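New winter trout water opens on the Irnell

2024-11-09

Good news for anyone who hates putting the rods away in the fall! The Jemham stretch of the Irnell is opening to day anglers for the first time, and it's a beauty. Castellanos Outfitters picked up the lease in October and has 12 rods a day to offer through the cold months, all of them on wild fish.

The water runs for nearly 4 miles from the old mill dam down to the county bridge, and it has a bit of everything. The top end is pocket water, quick and knee-deep, with boulders you can hide behind and fish from one to the next all morning. Below the railroad cut it slows into long green pools, and those are where the better browns sit once the leaves are off the trees. Bring a longer leader for the pools. The fish there get a very good look at whatever you show them. 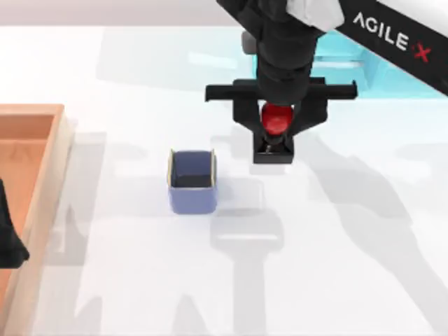
Small nymphs should do most of the work from now until spring. A size 18 pheasant tail under a bit of yarn is hard to beat, and on mild, cloudy afternoons there are blue-winged olives coming off the tails of the pools, sometimes enough of them to bring fish up for an hour or more. We had one of those hours on our first visit and forgot all about lunch.

The river was surveyed last month over the full length of the lease, and the count came to 1805 trout, 629 of them over ten inches (no stocked fish have gone in here for years). For a river this size that's terrific, and the number of small fish in the riffles says good things about the next few seasons too.

Rules are simple: fly only, single barbless hooks, everything goes back. Please stay out of the marked gravel between the two islands, where the browns are spawning, and walk around by the bank path. Felt soles aren't allowed anywhere on the lease, so check your boots before you leave home.

Parking is at the Fonus Road pull-off, with a second, smaller lot by the bridge. Day tickets can be booked by phone or at the counter in Jemham, and the shop opens at seven so you can pick up flies and coffee on the way. Weekend spots for the rest of the month are already going fast, but there's plenty of room midweek.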